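25 August 2020
Course team, Work and Machines, Nedcombe

Week 4 handout - robots on the packing line, what changes for the people

Read before the seminar. Notes only, fill in the gaps yourselves. Case is the Gorkach site at Marnska, packing and kitting. 55 people on the floor when the first arm went in, two shifts. Hand work up to then: pick parts from trays, put them in a box, check the slip, next one.

What management thought would change: speed. What did change first: the table. Before, everyone laid out their own bench. Left-handers had it one way, tall people another, some kept the slips under a mug. An arm needs things where it expects them, so the layout gets fixed, and fixed for whoever works beside it too. Small thing on paper. Came up in nearly every interview.

Tape is the cheap way to do it. Lines on the worktop, parts go by the lines, anyone can see if a tray has wandered. Also cheap to move, so the argument about where the lines go never quite closes. Ask who is allowed to pull the tape up. At Marnska it was the day shift lead, and nights had to live with it. 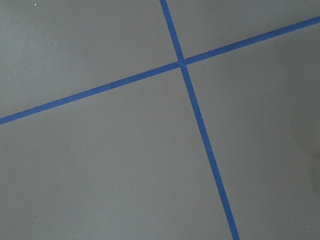
Second change - the job splits. One part is feeding: keep trays full, keep them straight. Dull, and people said so. The other part is minding: watch for a bad pick, stop, clear, restart. Paid the same for the first year. Minding needs judgement but it looks like standing about, and supervisors treated it that way at first. Compare the Hauser reading, pages 30 onwards, on work that cant be seen.

Third: pace. Target was 600 boxes a shift. Before, a slow hour could be made up after lunch. With the arm there is no catching up, it runs at its speed, and every stop gets logged. The log doesn't say why it stopped. Several people began keeping thier own notes on paper so they had something to show. Good example for the essay.

Jobs lost? None in the first year by the firm's count, but leavers weren't replaced. Roughly 50 on the floor by the end. Think about whether you'd call that a loss, and for whom.

For the seminar:
- bring one task from a job you have done. Which bits would have to be fixed in place before a machine could share it?
- who gains from the fixing, who just has to fit round it
- one page max, handwritten fine

Essay titles go up next week. Hauser is on short loan, please bring it back.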